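How to Pack a Bathroom for a Move Without Ruining Your Towels

The bathroom is the smallest room in most apartments and takes the longest to pack. Everything in it is either wet, sharp, sticky or leaking. I have moved eight times, and on six of those occasions I opened a box at the other end and found conditioner on something I liked.

My last move was from a third-floor walkup in Roltholm to the slightly less vertical place I have now, and it went fine. Below is what I did, in the order I did it.

What you'll need

A roll of masking tape
Sandwich bags, the zip kind, small and large
Plastic wrap
One open basket or bin that you can carry with one hand
One medium box (not large, I'm begging you)
A trash bag, which will be fuller than the box

Step 1. Start a week out, with the trash bag

Take everything out of the cabinet. You will find things you don't remember buying. I found a foot cream called Brollura that I'm fairly sure came with the apartment, and enough hotel soap to open a hotel.

Check dates. Sunscreen goes off, and so does most medicine. Pills shouldn't go in the toilet, so look up whether your pharmacy takes them back. Anything that has separated into layers goes. Anything with a quarter inch left in the bottom gets used this week or goes too. My neighbor Wiesława Tomaszewski keeps every almost-empty bottle standing on its head "for later," and when she moved, later came with her in three boxes.

Step 2. Sort into now, soon and someday

Now is what you'll need tonight and tomorrow morning. Toothbrush, toothpaste, soap, one hair thing, any medicine you take every day.

Soon is the stuff you'd miss within a week.

Someday is the curling iron.

Someday gets packed first, and you can do it right away. Soon gets packed the night before. Now doesn't go in a box at all. It goes in the basket, and the basket rides with you.

Step 3. Seal the liquids

For screw-top bottles, take off the cap, lay a square of plastic wrap over the opening, and screw the cap back on over it. Pumps should be twisted to the locked position and taped there. If your pump doesn't lock, take it out, rinse it and bag it separately.

Flip-top tubes are the real villains. A strip of masking tape over the lid does the job, and it peels off later without leaving that gray fuzz. Squeeze a little air out first if you're moving in summer or driving over any mountains.

Then bag them, two or three to a bag. Stand the bags upright in the box. I know they'll fall over. Stand them up anyway.

Step 4. Pad with towels, but only the bad ones

Every guide tells you to save on packing paper by using your towels. Sure. Use the ones you'd give to a dog. Good towels travel in a suitcase, far from anything described as moisturizing.

Step 5. Load the basket last

I sort mine on a table the night before. The bathroom floor is an option if you have younger knees than I do.
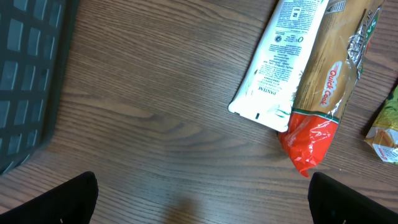

Basket on the left, three packages on the right, one of them pasta.

Keep it to what one person can use in two days. If the basket won't lift easily with one hand, you've packed Soon in with Now and should be ashamed. Toss in a roll of toilet paper and a hand towel as well. The new place will have neither, and you'll find out at the worst time.

Step 6. Write on the box

"Bathroom" is a start. "Bathroom, liquids, this side up" is better. Write it on two sides and the top. My friend Hubert Laskowska helped me carry, and he stacked whatever he could reach on whatever was already there, so the top is the side that counts.

At the other end

Put the basket in the new bathroom before the couch comes in. Hang the shower curtain while you still have the energy, which in my case lasted 30 minutes.

The Someday box can wait. Mine is in the hall closet with the curling iron in it, and I moved in October.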